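Search this site... Enter keywords Go

About Nerkberg Community Language School

We teach evening and weekend language classes to grown-ups, and we love it! Nerkberg started with one Dutch conversation group of 19 people in the back of the Cillanero bakery, all of us fighting over the same three dictionaries. These days almost 700 students come through in a year, and we have our own building on Van Leeuwen Street, with real chalkboards and a kitchen that gets used a lot more than we planned.

You can study Dutch, Spanish, Portuguese, Polish or Korean with us. Groups stay small and you start talking on the first night, even if all you can manage is your name and what you had for lunch. Beginners often worry about their accent. Please don't — our teachers have heard every possible way to say "good evening" and they're happy to hear yours.

Our lending library is the part we brag about most. It has 300 novels, comics and cookbooks, plus a shelf of kids' picture books that the beginners always grab first (they're great for verbs). Students can borrow for a month at a time.

In October we hold Soup Night, where every class brings a pot and the recipe has to be read out loud in the language you're learning. Last year the Polish group won again!

We use cookies to remember your language settings. Accept Manage preferences

New classes open in spring and fall, and you're welcome to sit in on one before you sign up. Just stop by the front desk after 5 p.m.

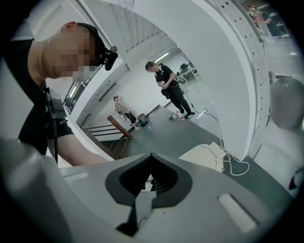
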